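My gas company, Raltevent, has put me on "budget billing." I never asked for it. A thread, mostly so I have the dates in one place when I call again.

The pitch: you pay the same amount every month and winter doesn't hurt. Fine. My amount is $851 a quarter. I went back through the old bills and the same stretch last year came to $701. Same apartment, same furnace, same two sweaters.

I asked where the extra comes from. "Projected usage." Projected by what? The rep said the system. I asked if a person had looked at it and she read me the first sentence again.

They also say any overpayment gets "trued up" in May. I'd like to know who has ever seen that money come back as money. A credit on next year's inflated bill doesn't count in my book.

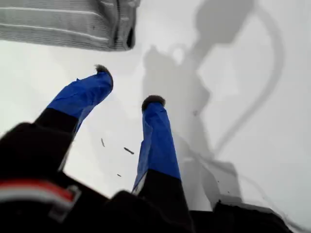
Gijs Bosman replied that his came back as a check, but only after he asked for it in writing, and that it took 14 weeks.

So it exists. Good for Gijs. Still, 14 weeks is a long time to hold somebody's grocery money and I notice they don't pay interest on it. Try being 14 weeks late the other way.

Page two of the letter says there's a $25 fee to leave the plan early. A fee to leave a thing I didn't join. I've asked for a copy of whatever I supposedly signed.

A couple of you say switch to Kasier. I looked. Their front page says "no surprises" in very large letters and the rate table is a PDF that won't open. Maybe they're great. I'd want to see a winter bill first, so if you have one, block out your address and send it over.

Called again at 4:40. The line closes at 4:30.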